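Mellthorpe Shared Workshop Forum > Builds in Progress > Arms and Grippers

Sorting bench build, cable trouble and a question about trays
Posted by modix_bench, 1 May 2021

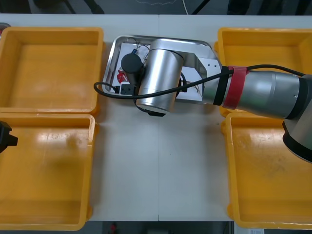

I've been putting this sorting bench together in the back half of the Mellthorpe workshop since the winter, and I think it's finally far enough along to let you all pick at it. The idea is simple enough: odds and ends from the repair evenings get tipped out in the middle, and the arms put them where they belong, so that I can spend my time fixing radios (which I love) and less of it hunting for the right little board (which I don't). Two yellow bins on each side, a steel tray between them, and a white sheet in the tray so the small parts show up against something plain. My trouble is the cable. It's strapped to the forearm, but past the strap it goes over the wrist in a big lazy loop and comes down beside the gripper until it's hanging on the left rim of the tray. Every time I write a longer move I worry about it catching. I'd love to hear how other people have dressed theirs, and whether you'd keep the tray at all. Oh, and the software is Urrego, the older release, in case it matters to anyone!

Reply from tallowfield
What a lovely thing to see coming together. I had the same worry with mine and I'd say leave the slack alone. I shortened my loop by 30 mm one evening, feeling very pleased with myself, and the next time the wrist turned all the way over it pulled the connector clean out. A loop looks untidy but the wrist needs it. Put a second strap further back if you must do something.

Reply from oddsock_bins
Going to disagree with tallowfield there, kindly meant. Slack that reaches the tray is too much slack, especially with loose wiring lying right there to get tangled in. I'd bring it back up with a soft sleeve and a bit of elastic, so it gives when the joint turns and then tucks itself in again. Mine cost next to nothing and it's been through 200 cycles without a snag.

Reply from modix_bench
Thank you both, this is just what I was after. I like the elastic idea, and I might try it with tallowfield's second strap as the anchor. The red tape on the forearm is my mark for where the first one goes, so there's plenty of bare forearm behind it to play with.

Reply from kettle_and_solder
Never mind the cable, I'd lose the tray. Thin wires on a flat sheet are hard enough to pick up without a raised edge for the fingers to knock into. Bamen do a rubber mat that lies flat and holds things still. Also, would you move that power strip out of there? It's a big lump to have in with tiny parts.

Reply from modix_bench
The power strip is part of the job, I'm afraid! We get a pile of them at every repair evening and I want the arm to manage the big stuff along with the little stuff. You may be right about the edge, though. I had a speed of 100 set for the approach and I've dropped it a good deal for anything near the rim.

Reply from oddsock_bins
Keep the tray. A mat won't stop a screw rolling off toward the floor, and I speak as someone who has spent whole evenings on my knees with a flashlight.

Reply from kettle_and_solder
Fair, but a mat with a lip would do both. I've got 2 spare ones at home and I'll leave one on your shelf in the workshop so you can try it before you decide.

Last updated: May, by modix_bench (added software version)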